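Ticket: hand gripper drops or rotates soft cases
Unit: Prerkero two-finger hand gripper, bench 2
Site: Dulton
Status: Open, workaround in place
Priority: Normal

Reported fault

Slim, soft items turn in the pads when lifted. Hard items of the same size are fine. Operator's note reads "pads worn, replace." I have copied that across because I'm supposed to, but I'd like to see some evidence before we order anything. The last three tickets on this unit all said worn pads, and two of them were closed with new pads and then reopened.

Log

8:40 am. Took the unit off the bench and looked it over. Pad faces are dull but the texture is still there when you drag a fingernail across it. No cracks. Both pads sit square when closed on nothing. If these are worn out I'd like to know what a good one looks like.

9:05 am. Wiped both faces with isopropyl and let them dry. Repeated the lift with a silicone phone case. It turned on the second lift. Cleaning is on the Skavby checklist as the first fix for everything, so that box is now ticked.

9:30 am. Checked the linkage. Held the left pad still and wiggled the right one. There is play, and it isn't at the pad. It's at the inner pivot on the right side. You can feel a small click before the arm takes up the load. The left side has none that I can find.

9:50 am. Phoned the supplier, Boros. They suggested the full finger set at $1,299, or the pads alone at $699. I asked how new pads would take the slack out of a pivot and was told that most customers find the full set solves it. I'm sure they do, given it replaces the pivot as well. Asked for the price of one bushing and one pin. They will "get back to us." Noted here so we can see how long that takes.

10:20 am. Pulled the right inner pin. Bushing is still a firm fit in the arm. The pin has a polished flat on one side, easy to catch with a nail. Turned the pin half a turn so a fresh side takes the load, put it back with a dab of light grease and did the screw up snug. The click is mostly gone — not completely.

10:45 am. Repeat test, lime-green silicone case, gripped between the two pads with the unit upright. Left the squeeze where the operator normally has it so we aren't comparing two different things.

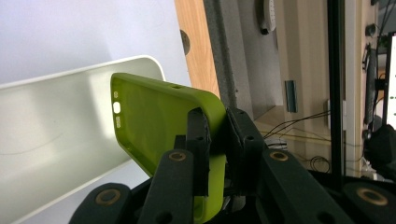 10 lifts, no drops. One case crept a little on lift seven and I've counted that as a pass with a question mark. Soft cases bend under the pads whatever you do, so I don't expect zero movement. I do expect the thing not to spin.

11:15 am. Tried the hard case for comparison. No movement at all, but it never moved before the fix either, so that tells us very little.

Cause, as far as I can tell

Flat worn on one pivot pin. With slack on one side the pads don't meet the item evenly, and a soft item rolls toward the loose side. A hard one hides it. I can't rule out the pads playing some part, but they were the same pads before and after and the result changed.

The service sheet says the pins are good for the life of the tool. I don't believe that line and I don't think we should plan around it.

Workaround

Pin turned, unit back on bench 2. Don't tighten the pivot screws to get rid of the last of the play. The arms will bind, the pads will open slowly, and somebody will log that as a new fault.

Still to do

Replacement pin, right inner. Waiting on Boros.

Check the same pivot on the other two units. If they have the flat as well, it's ordinary wear and needs a service interval. I'd suggest a look every 400 lifts until we have a better number.

Pad order: on hold. Please don't approve it off this ticket.

Update, 3:30 pm. Unit used all afternoon with no drops logged. The log depends on people writing them down, so I'll ask again before I close this. No call back from Boros yet.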